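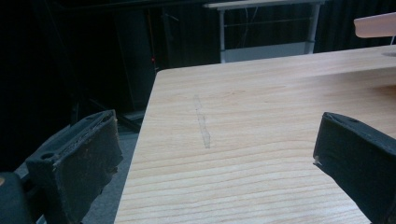
On 13th November the Postmont listings desk wrote:
> The Godico parcel is listed at 2863 square meters. The survey we have
> on file stops at the old fence line, and the seller says the lot runs
> past it to the creek. Which figure should go on the sheet? Also, is
> the driveway part of the sale or an easement?

Use the recorded plat, which gives 2863. The fence is 139 feet short of the rear boundary on the north side and was never a lot line. Gostetti pulled the deed last month and the corner pins match it.

The driveway is an easement. It is 40 feet wide at the road and is shared with the Ghauri lot next door. Please don't write "private drive" on the sheet -- the last version had it and we had to send a correction to every buyer's agent.

Two other items on the same listing:

Road frontage is given as "more than 300 feet". That is fine for the ad, but the disclosure form needs the measured length. Take it from the plat, not from the county map viewer.

The septic permit lapses at the end of December. If the seller does not plan to renew, the words "ready to build" have to come out.

I can look over the revised sheet before it goes out. Send it as plain text, please -- the list strips attachments.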